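Sira Two-Arm Recording Cell
Nolside – Equipment for teaching robots by example

Home / Equipment / Recording cells / Sira

Overview

Sira is a complete workcell for collecting demonstrations. An operator guides the two arms through a task, and the cell saves what the arms did together with the video from all cameras. Your team then uses these recordings to train its own model. The cell arrives assembled and can make its first recording on the same day it is unpacked.

We built Sira for groups that need many short examples of handling work near people and near objects of everyday life. Watches, hand tools, small cases and clothing are all objects our customers bring to the cell.

What the cell records

Each recording is called an episode. An episode contains the joint positions of both arms, the opening of both grippers, the view of the fixed camera and the view of each wrist camera. All streams share one clock. The operator can add a short text label before or after the episode, for example "take the watch off the wrist" or "fasten the strap".

The wrist camera is the part customers ask about the most. It travels with the gripper, so the two gripper fingers stay in the view during the whole approach. For small parts such as a strap loop or a buckle this close view is very useful, and for such tasks we advise to keep it at full resolution.

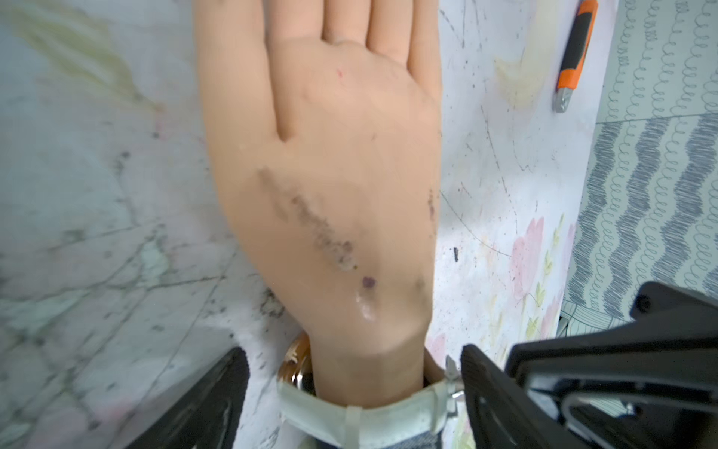 We trained first without the wrist views and then with them, on the same 556 episodes, and the policy with the wrist views was clearly better in finding the strap. The fixed camera alone did not give it enough. I would only wish for a longer cable on the left arm. – Dalia Pētersons

Thank you to Dalia for the comment. A longer cable set can now be ordered with the cell, please see the options below.

Backgrounds and mats

A model that has seen only one gray table will often fail on another table. For this reason the floor and the walls of Sira can be changed. The printed mats lie flat on the floor of the cell, and the wall panels are fixed one by one, so you can mix the patterns as you like. The change of one mat takes some six minutes, including the check of the cameras. The Lirkoria print set contains floral mats and patterned wall panels, and it can be ordered separately for older cells.

We recommend to change the background between sessions and to keep it the same inside one session. Please write the name of the mat into the session notes. It helps later, when you want to hold back one background for testing.

Arms and frame

Both arms are bolted with their base plates to the front rail and reach inward over the mat. The frame is made of aluminum profile. The operator has free access from the front side, also with objects in the hand – many tasks need a person to hold or present something while the arms are working.
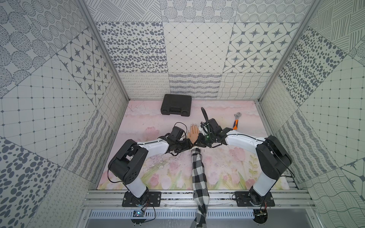 Sira with both arms over a tulip-print mat and a hand between the grippers.

Working with a hand in the cell

For tasks near a hand, please set the arms to the slow mode before the session begins. The stop button must be in reach of the second person. A mannequin hand is a good choice for the first sessions with a new task, and for all tests of a policy which you have not run before.

Included
Recording cell with 2 arms and 2 grippers
Fixed camera and wrist cameras
Recording software with one-year updates
One floor mat and one set of wall panels
Printed manual in English

Options
Long cable set
Lirkoria print set
Spare gripper fingers, pair
Training day at your site, given by Chrysikopoulos

Delivery

Cells are built to order. The next production round starts in February. The weight of the packed cell is 57 kg, so please plan two persons for the unloading. For a price offer, write to the sales desk and tell us the kind of task you want to record and how many operators will use the cell.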